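Folding Small Stuff - project report, home textiles unit
Murray Bélanger
Thursday, October 12, 2023

What we wanted to find out

Kids clothes take up more drawer than they should. Our group (Varum table) picked the smallest items in the unit, toddler underwear, and asked which fold stays put when the drawer gets opened and shut all day. Three folds, one drawer, same kind of garment every time. White cotton with printed patterns.
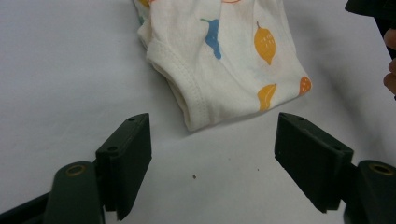
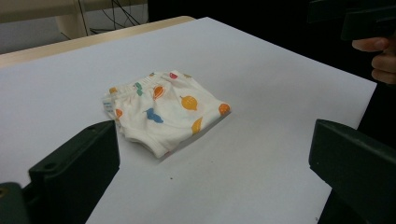 White cotton with a colored print, both of them, on a white surface.

Method

Smooth the piece flat first. Then:
Fold A - in half, side to side, nothing else
Fold B - thirds, then bottom up to the waistband
Fold C - same as B but the end tucked into the elastic

Folded pieces went in the drawer standing up, 19 at a time. Drawer opened and shut 25 times, then we looked at what had come undone. Bhutto drawer insert, the shallow one. We wanted the Pliseline too but it was out on loan till January.

Results

Fold A - 52 percent came open. Bad. Also slid under each other.
Fold B - better, most held, the ones at the front flopped over
Fold C - 3 percent came open over all the runs. Slowest to do by a lot

Problems

Soft knit doesn't hold a crease. You press it, it puffs back up. The leg openings are the worst part, the hem rolls and makes a lump so the rectangle is never realy a rectangle. Care labels stick out too, on Fold C we started tucking them in with the end and that helped a little.

Our first run got thrown out becuase two of us were folding in opposite directions. Should of agreed on that before starting. Prints go every which way so you can't use the pattern to line things up, use the waistband.

What we'd change

Time each fold properly - we only wrote "slow" and "fast" in the notebook. Try a thicker fabric. Try it with someone who hasn't practiced, the Kukcombe group said they'd swap with us for a session if we do their sock test.

Raw counts are in the back of the notebook, last two pages.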